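Search the forum
Go

Kitchen > Packed Lunches > Boxes and Bottles

Smell in plastic lunch box won't shift
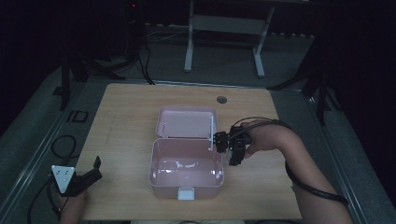
I've got one of those pink plastic boxes with a hinged lid and a little white catch on the front, and I take it to work most days. I made the mistake of leaving egg and onion in it over a weekend - never again! It's been through hot soapy water 2 times and it looks spotless, but as soon as I open the lid it hits me. The box itself is fine and I don't want to buy another one. Any ideas?
Zixuan Tang

Clutetti
Bicarb! Put a couple of spoonfuls in, top up with warm water and leave it overnight with the lid open. I'd get an old toothbrush into the hinge and round the catch as well, mine always hangs on to bits of food there. Rinse it and let it dry properly before you shut it. I did this with a box that had held curry for days (my son's, found in May at the bottom of his bag) and it came up lovely.

Nelturik
just get a new one, they're cheap

Psarras
Bicarb works but I'd go for a sunny windowsill after. Leave it open for an afternoon - longer if it was onion. Scrunched-up newspaper inside overnight is good too. I wouldn't bother with scented sprays, you end up with a sandwich that tastes of lavender.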